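News > Community > Homes and Wellbeing
Filed under: Small Spaces, Everyday Living

Kavbridge opens free tidying sessions for people living in one room

August 2025

Kavbridge is delighted to announce Bedside Tray, a new run of free tidying sessions for people who sleep, work and get ready in the same small room. Sessions begin in October at our Cervantes building and are open to anyone in a bedsit, a shared house or student lodgings.

The idea is simple and we are very fond of it. You bring the bits and pieces that live on your bed, your windowsill or the bottom of your bag, and you spend an unhurried hour or two finding them a home in a single tray. We tried it out in the spring with 40 residents, and the waiting list for a second go filled up before we had put the chairs away!

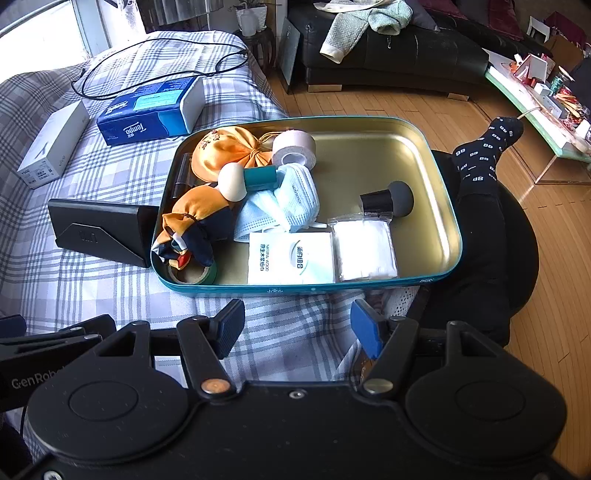

Choosing what goes in the tray is the part people enjoy most. We suggest starting with whatever you reach for every day and letting the rest follow. Soft things can go down first, and a drawstring pouch is a good one to begin with, like the orange-gold satin one with the little embroidered flowers, which sits happily beside a thick roll of white tape. Tissues and a folded face mask do well along the near side where a hand finds them quickly. Leave a patch of the bottom bare as well – it makes the tray much nicer to use, and there is always something that turns up later.

Each group will have no more than 9 people, so there is plenty of room to spread out. Trays are lent by Bernix, the homeware shop on the ground floor, and can be borrowed for the whole run. Skinier, our monthly newsletter on living with less stuff, will carry tips from every session.

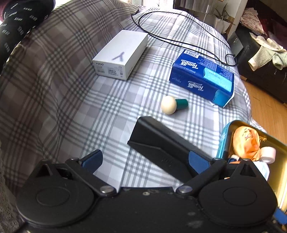 There will also be a swap table for anything that doesn't make the cut. Clean pouches, unopened tissues, part-used rolls of tape and spare cases are all welcome. Please keep make-up tools for your own use, and wash them before packing them back in.

Sessions last almost 2 hours, with tea at half time. Places are free but must be booked at the Cervantes front desk or by post to Kavbridge, Box 1217. Step-free access is by the side door. Do tell us when booking if you would like a table by the window, as the light there is lovely in the afternoon.

Comments

marlowpip: Went in the spring and my tray is still in use. Green tape lives in the corner now and I can find it!

teacup_dee: Is there an evening group? I work until six.

Kavbridge: Yes, teacup_dee, one evening group so far. Ask at the desk.

oldboots: Can you bring a biscuit tin if you already have one?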